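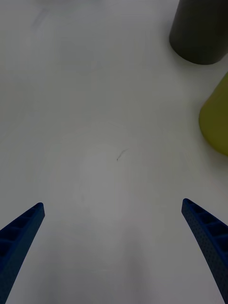 Helle Tischplatte mit matter Oberfläche

Zwischenbericht Nachbarschaftsküche Griltesel
Stand: 21.03.2025

Im Februar haben wir an 21 Tagen gekocht und 73 Haushalte erreicht. Die Ausgabe läuft weiter über den Seiteneingang, der Haupteingang bleibt bis zum Ende der Pflasterarbeiten gesperrt.

Von den bewilligten Mitteln sind 2725 Euro abgerufen. Der größte Posten war die Reparatur der Kühlzelle durch die Firma Girard. Die Rechnung liegt bei, der Zahlungsbeleg folgt.

Offen ist die Gemüselieferung. Bruleo hat zum Monatsende gekündigt, mit Piltora verhandeln wir über eine wöchentliche Abnahme. Bis dahin kaufen wir im Großmarkt ein, was die Kosten pro Mahlzeit erhöht. Den geänderten Finanzplan reichen wir nach Abschluss des Liefervertrags ein.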